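3.2 Listing language and asking rent

For the second part of the study we collected the texts of 3,237 rental listings from the Brernora region, all of them published on the Dokum portal in November. Listings under 233 characters were removed, as they seldom contain more than the address and the rent. Two coders, Charito Baluyot and Teodoro Javier, then marked every adjective which refers to size, light or location.

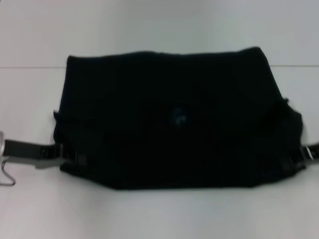
The coders worked separately and compared their results only at the end. Where they did not agree – mostly on words such as "generous" or "central" – the final decision was taken by Godelieve Wuyts. We kept the asking rent as it was printed, without correction for heating or parking.

Listings in the Besnard district use words of size more often than those in Tromden, although the apartments there are smaller by floor area. This difference remains when we compare only two-bedroom apartments, of which the sample has almost 700. We do not claim that the words raise the rent, as older agencies may simply have their own habits of writing.

Figure 2. Interior wall surface.
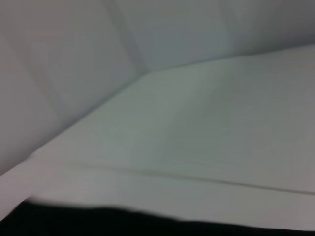

3.3 Limits of the sample

Apartments rented through private contacts do not appear on the portal and are therefore missing from our data.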